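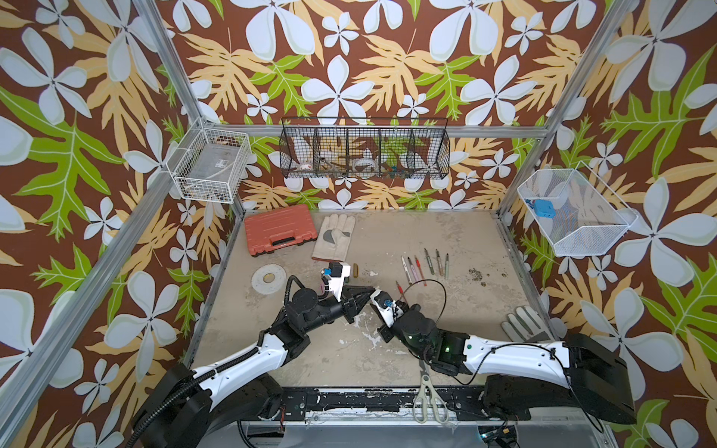
From: Dénes Vincze
Date: 7 April 2019
Subject: Re: Vesport deportation lists, second transcription

On the neutrality wording, before the index goes to print:

> I don't see why the introduction can't simply say the project takes
> no view. We are transcribing 523 entries from the Vesport lists.
> Whoever reads them can decide what to call the events. If we start
> using legal terms, half the archive's donors will write in.

I disagree on one point and agree on the rest.

The transcription itself should carry no commentary. Names, ages, villages and the clerk's marginal marks go in as written, including the obvious misspellings. Zeng's editorial rules cover this and I would leave them alone, apart from rule 14, where "illegible" and "struck out" are still given the same symbol. They need separate ones. A struck-out name on the Plirkus sheets was often re-entered two pages later under a different household, and readers working on family lines will want to see that.

The introduction is another matter. A statement that we take no view on classification is defensible. A statement that could be read as taking no view on whether the removals occurred is not, and the present draft can be read that way. The second paragraph says the lists "are said to record" departures. They do record them. The dates agree with the railway receipts in 90 of the 100 cases I checked, and the other ten are out by a day or two, probably owing to the change of calendar.

Suggested replacement:

"The lists record the removal of residents from Vesport and the surrounding district. The editors have not attempted a legal characterization. Sources for and against particular readings are given in the bibliography."

I would also drop the word "debate" from the title page. Custness used it in the earlier catalogue and we had correspondence over it for years.

Corrections to the household index can still be sent to me off-list until July. Please cite sheet and line, as page numbers differ between the two microfilm copies.

Dénes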